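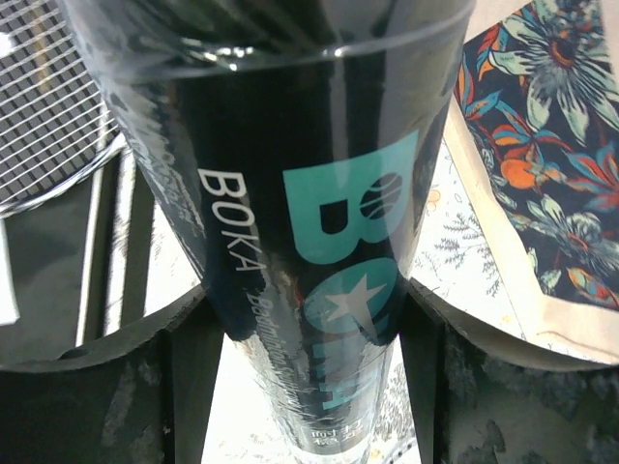
Grip limits for tubes and cans: what does your rule sheet say?

Ereck
11 April 2021
Hi all, long-time reader, not much of a poster. I've been asked to write the handling rules for our arm and I'd love a second pair of eyes before it goes up on the wall at Fliltulthorpe. We do a lot of sports bits, and the badminton tube (the black Boka one, big teal letters) is the item I keep coming back to, as the outside is so shiny. My draft so far:

1. Close on the body of the tube, never on the cap.
2. Both fingers touching before any lift.
3. Wipe the finger faces every 2 hours.
4. Stop and call a person after 6 failed grips in a row.

Is that too fussy? Too loose? I really can't tell anymore, I've been staring at it all week!

Panicker
Welcome! It's a lovely clear list, and I wish ours had started out that short (ours began life in October and now runs to several pages, bless it). My one quarrel is with number 4. Six is far too many. By then a soft tube can be badly squashed. We stop at 2 and people grumbled for a while, but they got used to it.

Osow
I'll have to disagree with Panicker there, kindly meant. Stopping at two means somebody walks over all day long for nothing. I looked through our log of 167 stops and most were just a bad first look at a glossy surface. Keep the six, but have the arm back off and look again from a different angle between tries. And put that in the rule, or it won't get done.

Panicker
Fair enough, though your stock is mostly tins, Osow, and a tin forgives a lot more than a tube does!

Ereck
You're both being so helpful, thank you. Could I split it? Two tries for anything that dents, six for everything else, with a fresh look in between.

Osow
That I could live with. Who decides what dents, though? Write the names of the items down next to the rule. "Use your judgment" was on our old sheet and every shift judged differently.

Panicker
Seconding the written list. We have 700 items on ours now. It was a slog, but new folks love it.

Ereck
Right, tubes go at the top of the list then. I'll post the new draft once I've typed it up.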